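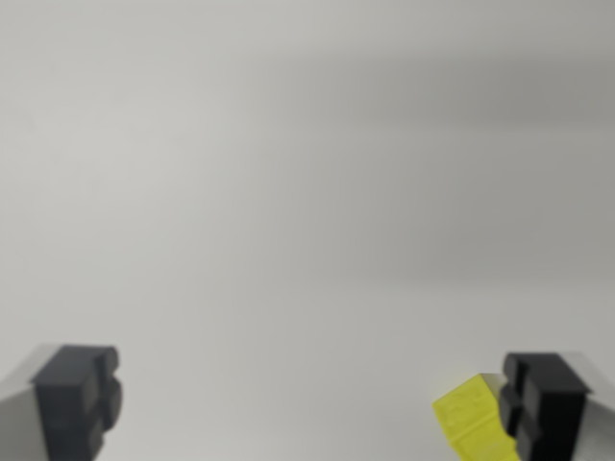 Wrist cam or overhead for small parts? (and a gripper question)

Posted in: Arms, Grippers & End Effectors

mullock_heap
26 February 2018

G'day all. Wrist view from my Trokach two-finger is up top. I've been swapping between this and the Skedonetti parallel gripper on the same arm and I can't make up my mind, so I'm after opinions before I order a second set of anything.

What I'm picking is moulded plastic bits, mostly yellow ones, off a pale grey background. Colour-wise it's a dream, the yellow jumps straight out and I barely had to touch the thresholds. My gripe is with where things end up in the view. When a part sits hard up against the right finger like that, half of it disappears off the bottom and my pose estimate goes to mush. I get a lovely view of the blank bit between the fingers and not much of the bit I care about!

So far I've done 100 picks with each gripper, same parts, same controller (Heria, stock firmware). Trokach missed 18, Skedonetti missed 38. That sounds like a clear win for the Trokach, except the Skedonetti has flat fingers and when it does get hold of something it puts it down a lot straighter.

Questions, I suppose:
– would you tilt the wrist cam or go overhead?
– anyone running the rounded pads on small parts long term?

gumleaf_servo

Tilt it. You've got a heap of empty background up the top of that view doing nothing. I printed a wedge for mine and got the whole fingertip plus a fair bit of the finger below it. Took an afternoon, most of which was me looking for M3 screws.

And I'd stay with the rounded pads. They're much more forgiving when the part comes in crooked, and yours is on a pretty decent lean there.

tin_shed_kinematics

Going to disagree with the tilt. If you angle the camera down towards the fingers you lose your look-ahead on the approach, and that's the whole reason for having a camera on the wrist in the first place. I went down that road with a Varghese arm and ended up driving the fingers into the bench because I couldn't see it coming. Overhead cam for finding the part, wrist cam for the last little bit. Two cheap cameras beat one clever bracket.

Also, your image is soft. The fingers are blurry at the edges and so is the relief on the yellow part. Is the lens fixed focus?

mullock_heap

Fixed, yep, set for further out. I can turn the barrel but then the background goes mushy on approach, so I've been leaving it alone. Fair point though, if I can't make out the ridges and little recesses on the part then I can't really blame the pose code.

Hadn't thought about losing the look-ahead. Hmm.

gumleaf_servo

The bench thing is a calibration problem, mate, with respect. Put a floor limit in the controller and you can tilt the camera as far as you like. Heria has one under the workspace settings – it's off by default for some reason.

tin_shed_kinematics

A floor limit doesn't help you when the thing you hit is a tote. But sure, turn it on either way.

boxofwashers

Longish reply, sorry, I got carried away over lunch.

I ran the Trokach from last August and logged everything, 2,347 picks before I changed the pads. They were still fine, I just wanted to try a softer set. Softer was worse for me! Small parts sank in and rolled as the fingers closed, so I went back to the originals.

On the numbers up top, I wouldn't lean too hard on the miss count until you split it by cause. Did it miss because the fingers didn't hold, or because the arm went to the wrong spot? If the camera's the weak link you're comparing how well each gripper copes with bad aim, and rounded pads will win that every time. Feed both of them fixed positions from a jig, no vision at all, and run it again.

Camera-wise I'm with the overhead crowd, only because I already had one bolted up. One thing I'd watch is your lighting. It's nice and soft but there's a darker band across the right of the background, and if you ever move to grey parts that'll bite you. I put a second diffuser on mine and it evened out.

mullock_heap

Ah, that's a good catch on the miss count. I lumped the lot together. I'll knock up a jig and redo both with the vision switched off, then try a small wedge AND an overhead and annoy everyone equally.

Does the overhead need to be synced to the arm on the Heria or can I just grab a still before each move?

boxofwashers

Just grab a still. Park the arm out of the way first or you'll be detecting your own elbow.

gumleaf_servo

Post the wedge angle when you've settled on one, I never wrote mine down.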